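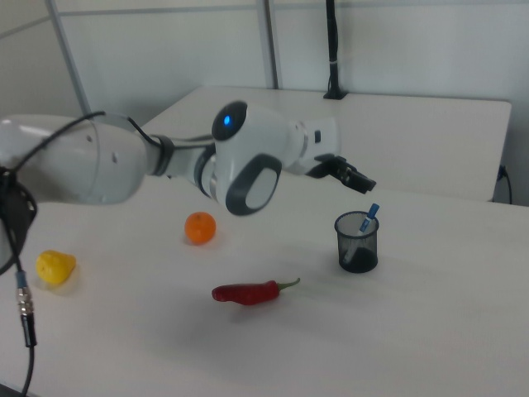 A Trukthorpe informa que estão abertas as inscrições para a avaliação assistida do Grollon, pacote de manipulação de bancada destinado a laboratórios de ensino, centros de formação profissional e pequenas unidades de embalagem. Seguem as condições, em várias publicações.

1/ O Grollon é composto por um braço articulado branco, uma pinça de dois dedos, a respetiva cablagem e uma licença do software Jirnar. A mesa não está incluída. Recomenda-se um tampo liso, claro e mate, por facilitar a calibração da visão e reduzir reflexos.

2/ A configuração de referência para demonstração é deliberadamente simples: tampo branco, uma laranja pequena, uma malagueta vermelha, um objeto amarelo em forma de pera e um porta-canetas de rede metálica preta com um marcador de tampa azul. São artigos que qualquer instituição consegue reunir sem custos relevantes.

3/ A escolha tem fundamento técnico. A laranja rola quando a aproximação é descentrada. A malagueta é estreita e curva, o que obriga a orientar corretamente os dedos. O porta-canetas tem paredes que deixam ver o fundo, situação em que muitos sistemas de visão erram o contorno.

4/ O período de avaliação tem a duração de 38 dias, contados da entrega do equipamento. A Trukthorpe assegura o transporte de ida. O transporte de devolução fica a cargo da instituição, salvo nos casos em que a avaliação dê lugar a aquisição.

5/ A instalação inicial é acompanhada por 2 técnicos e ocupa normalmente uma manhã. Solicita-se que a bancada esteja livre e nivelada à chegada da equipa e que exista uma tomada com ligação à terra na proximidade. Extensões enroladas não são aceites.

6/ Quanto à cablagem: os cabos que acompanham o braço devem manter folga suficiente em toda a amplitude de movimento. Não devem ser presos ao tampo nem passar por baixo dos objetos de trabalho. Os conectores circulares roscados apertam-se à mão, sem ferramenta.

7/ O Jirnar permite programar tarefas por demonstração ou por blocos. A versão fornecida inclui 124 rotinas de base, desde a simples recolha até à arrumação de objetos em recipientes. A interface está disponível em português, com exceção do módulo de diagnóstico, que se mantém por agora em inglês.

8/ Limitações conhecidas, que entendemos dever comunicar antes da inscrição: a pinça de série não é adequada a objetos molhados, a frutos muito maduros nem a peças com arestas cortantes. A recolha de canetas e marcadores já colocados num recipiente exige afinação manual do ângulo de entrada.

9/ Os dedos da pinça são consumíveis. Cada pacote inclui 3 pares. Em utilização letiva intensiva, a substituição deve ser prevista no orçamento anual. Os pares adicionais são fornecidos pela Harasym, parceira responsável pelas peças e pela assistência fora do período de avaliação.

10/ Segurança: durante o funcionamento, as mãos devem permanecer fora da área de alcance do braço. A paragem de emergência tem de ser testada no início de cada sessão, e o teste fica registado na folha que acompanha o equipamento. Não é autorizada a utilização por alunos sem a presença de um formador habilitado.

11/ No final do período, a instituição entrega um relatório segundo o modelo fornecido. São pedidos os resultados por tipo de objeto, as interrupções verificadas e o tempo de preparação de cada sessão. Os relatórios desfavoráveis são igualmente aceites e não prejudicam candidaturas futuras.

12/ As sessões gravadas pelo Jirnar ficam alojadas no computador da instituição. A Trukthorpe só recebe registos mediante autorização escrita e exclusivamente para efeitos de assistência.

13/ Na edição anterior, quase todas as entidades participantes pediram mais tempo para a fase de calibração. O calendário foi revisto em conformidade, e os primeiros dias passam a ser dedicados apenas à instalação e aos ensaios sem carga.

14/ As inscrições decorrem durante o mês de maio, através do formulário disponível na nossa página. Devem ser indicados o responsável pelo espaço, as dimensões da bancada e o tipo de objetos que se pretende manipular. Candidaturas sem as medidas da bancada não serão analisadas.

15/ As questões técnicas podem ser colocadas em resposta a esta publicação ou por mensagem direta. Os pedidos de orçamento devem ser enviados por correio eletrónico ao serviço comercial, com indicação dos dados fiscais da entidade.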